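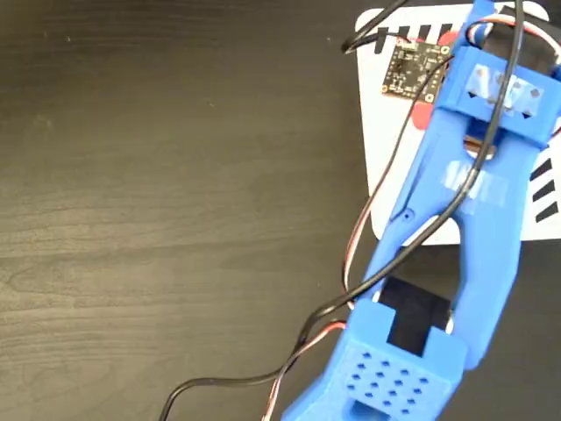 Product Reviews: Office and Workroom Furniture

Dumora Fixed-Height Work Table

The Dumora work table was purchased by the Benedetti Center for its second-floor reading room and has been in daily use since September. The Center paid $428 per table, delivery included, and ordered 10. This review covers assembly, finish and general suitability for shared rooms.

Assembly requires two people. The legs attach with 21 bolts, and the printed guide shows two of them in the wrong order. Staff who followed the guide had to remove a crossbar and begin again. A corrected sheet is available from the maker on request and should be asked for when ordering.

The top is a dark brown wood with a fine grain. Dark surfaces show dust readily, and this one is no exception. A dry cloth each morning has been sufficient. The oil finish resisted water rings when spills were wiped up within the hour, but a mug of coffee left overnight did leave a mark on one table. The care leaflet advises a fresh coat of oil once a year - a task that takes most of an afternoon for a full room.

Stability is very good. The table does not rock on a level floor, and the adjustable feet cope with minor slopes. Noise was a concern on bare tile, and felt pads were added at the Center's own expense.

The Trotik table, which the Center also considered, costs less and ships fully assembled. Its top is thinner and bowed slightly under a row of reference books during a trial loan.

The Dumora table is recommended for reading rooms and small offices. It is too heavy for rooms that are rearranged often.

Reviewed by Gemma Ferraro, Facilities and Purchasing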